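Keeping paper scraps for handmade paper – worth it or clutter?

bowen_letay
Posted 7:42 pm

So I've been saving scraps since December and my husband thinks I've lost it. Envelopes, torn drawing paper, the edges off old book pages, all of it. I want to make my own sheets for cards, but every guide I read says something different about soaking. One says 30 minutes, one says overnight, and my aunt swears by boiling it (she also boils lettuce, so). What do you all do? And how do you store the stuff before you get to it?

mitiku_t
Reply 1

Overnight, always. I tried the short soak once and got lumps you could feel through the envelope. Tear it small, like postage stamp size, and leave the glossy junk mail out of it completely.

As for storing it, a tin with a lid beats a bag. Bags get shoved in a closet and then you own 24 bags. I just crumple mine up and toss it in, white stuff together so the batch doesn't go gray.

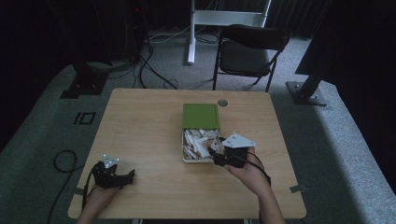

Reply 2
zinash_pulp

Gotta disagree with Mitiku on the soaking! I do 30 minutes in hot water and then blend it longer, and my sheets come out fine. Depends on the paper though – heavy watercolor stuff needs the whole night, I'll give you that.

Also, don't crumple it. Flat scraps tear so much easier and you fit way more in a box.

Reply 3
mitiku_t

Fine in your blender maybe. Mine is from a yard sale and it starts to smell if I run it for more than a few seconds, lol.

Reply 4
hament_henok

Letay, whatever you do, don't pour the leftover pulp water down the sink. I did, and the plumber charged me $162. Strain it through an old pillowcase and dump the water on the grass.

Reply 5
bowen_letay

Ouch, Henok! OK, I'm splitting my stash and trying it both ways this weekend. Does anybody know if window screen works for the mold, or do I need to buy the real thing?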